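Emora simulation cell: progress report to Skalport
March 15, 2021
Prepared by Annick Rey

Work this period was limited to the setup of the wrist camera on the simulated arm. The camera mount offset was re-entered from the Dostimach drawing, and the old value, wrong by 8 mm, was removed from the configuration. The kitchen model was reloaded and 381 test views were rendered.
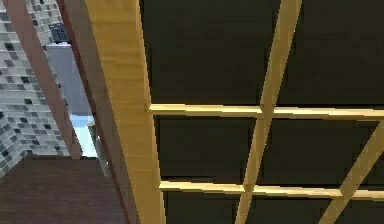
Rendering time remains the main constraint. A full set takes some 40 minutes on the present machine. Wubshet has supplied a patch for the joint limits; it is installed but has not been run with the gripper model attached.

Open items: home position to be checked after each restart, log rotation to be switched on, spare license to be renewed in December. No change to the budget is requested. The next run uses eight start poses.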